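Does anyone here work next to a robot cell? What changed for your crew?

Posted in Work & Shop Life

marlo_packs
I'm on the packing line at Conmont, the Atville building, and we just heard that two arms are going in on our side in May. We do sports and toy orders, mostly small boxes, 743 different items if you believe the binder. Management had a meeting with slides and everybody left with a different idea of what was said. I'm pretty excited, to be honest! My wrists have been complaining for years. But a few people on my shift are scared stiff, and I don't have anything to tell them besides "let's see." So what does it change for the people there? Do you end up babysitting the thing? Do breaks change? Who gets trained first?

Gyula Hegedűs
Oh, I can talk about this all day. We got ours at the Brimberg warehouse and I was one of the people who taught it, so take this as coming from a fan.

First thing, teaching. I thought an engineer would type for a month. What they did was hand four of us a grip tool, same kind of fingers the arm would have, and ask us to do our own job with it, over and over, while it recorded. Pick up, move, let go, again. 300 rounds on the easy items and 500 on anything that rolls. You get bored and then you get weirdly good at it. I'd been picking by hand so long that I had no idea how much my thumb was doing until I had two stiff fingers and no thumb. And the engineers listened! I told them round stuff has to be taken from above and a little late, once it has settled, and that went straight into how the arm works now.
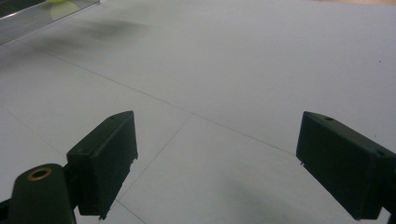

Balls are still the hardest thing we run, by the way. Boxes were fine in a week. If you have any say, ask them to start with boxes so people see it go well before they see it chase something across the table.

marlo_packs asked me by message whether we got paid extra for the teaching hours. Yes, a small bump, but only because somebody brought it up before we started. Get it in writing. It's your know-how going in there.

Second thing, the day itself. I used to lift all shift. Now I do maybe a third of that, and the rest is loading trays, clearing jams and deciding what goes to the arm and what stays with us. It's more walking and more thinking. I go home less sore and more tired in the head, which took some getting used to. We lost no one on my shift, but two open spots never got filled, and I'd be lying if I left that out.

Third, breaks. The arm doesn't take any, so the trays run out while you're eating and there's a pile of nothing waiting when you get back. We asked for a 60 minute buffer of loaded trays and that fixed the whole mood of the place. Ask for the buffer!!

Trịnh
Mostly agree with the above, except the part about less sore. Depends where they put the tray racks. Ours were at knee height for months and my back was worse than before the robot. Check the rack height before they bolt anything down.

Also learn to restart it yourselves. If only the lead knows how, you all stand there waiting and then the numbers look bad and guess who gets asked why.

dockside_ren
we have one. its loud. you get used to it. somebody will put googly eyes on it

marlo_packs
This is great, thank you all! Printing the bit about the buffer and the rack height for our next meeting. Gyula, did the people who were against it at the start get to do any of the teaching, or was it only the ones who raised their hands?

Gyula Hegedűs
Hands up only, the first time. Second time they drew names, and that was much better. One guy who had been dead set against it ended up with the cleanest recordings of all of us, and he still brings it up at lunch.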